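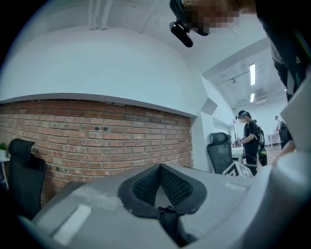 A reader wrote in to say that robots must be very smart by now, because she saw a video of one folding a shirt and it never made a mistake. She wanted to know why she still has to fold her own.

Good question. Let's start with the video. How many times did they try before they pressed "share"? The video didn't say. When somebody shows you a robot doing a thing once, you have learned that it can do the thing once.

So what is going on inside the machine? Most of it is software, the long lists of instructions and numbers that run on a computer. A robot arm without software is a heavy coat rack. The software has a few jobs to do, and each one can go wrong in its own way.

Job one: seeing

People who build robots call this perception. A camera doesn't know what a cup is. It hands over a big grid of colored dots, and the software has to decide which dots are cup and which are table. You do this so fast that you don't notice you are doing it.

Software gets better at it by studying lots of pictures. Suppose it studied 400 pictures of cups, and every cup was white. Now put a blue cup in front of it. It might still say "cup." It might say "bowl." It might say nothing and knock the cup on the floor. When a company says its robot "understands" your kitchen, ask what color the cups were.

Job two: planning

Say the software has found the cup. Now it needs a path for the hand to get there without bumping the milk. It may test many paths inside the computer before the arm moves at all. That part works pretty well, as long as the milk stays put. If your little brother moves the milk, the plan is old, and the robot needs to notice that and make a new one. Some do. Some keep going.

Job three: control

A plan says where to go. Control is the part that gets the motors to do it. It checks again and again: Where is the hand? Where should it be? Push a bit more, push a bit less. Try closing your eyes and touching your nose very slowly. The little corrections your arm makes are control.

Squeezing is harder. An egg and a can of soup need different squeezes, and a robot that only has a camera has to guess from how things look. Ever picked up a milk carton you thought was full?

Learning by copying

Lately many teams have been teaching software by showing it what people do. A person does a job by hand while cameras record it, and the software looks for patterns: when the cup looks like this, the hand moves like that. It's a clever idea. You don't have to write a rule for every wiggle of every finger.

But copying is a strange way to learn. The software may copy the wrong part. If everyone who showed it how to pick up a sponge started from the left side, it may have no idea what to do from the right. And it doesn't know what the sponge is for.

Try it yourself

You need one friend, a scarf, a cup and 11 dry beans.

Tie the scarf over your friend's eyes. Your friend is the robot. You are the software, and you may only use these words: left, right, forward, back, up, down, open, close, stop. Get all the beans into the cup.

Then move the cup 3 inches and use exactly the same words in exactly the same order. Count the beans that land on the table.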